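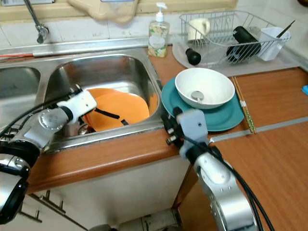 Orange plate in the sink, chopsticks still on the counter

Quick one before I run out. Dishes from lunch, me and Boyang Guo, noodles again. I've been trying to do them right after eating instead of leaving it all till 3 in the morning, which was basically my whole July.

Orange stuff goes first. Then teal, then the white bowl. No reason, just my order. Chopsticks last becuase they roll.

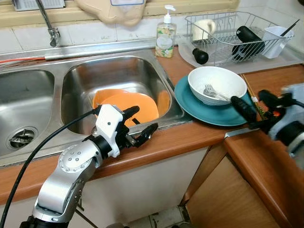
Two orange ones in, teal plate and bowl waiting

Need a new sponge, the Plostik one is falling apart after 2 weeks. Anyone tried Stutitz? Ok gotta go, more tommorow.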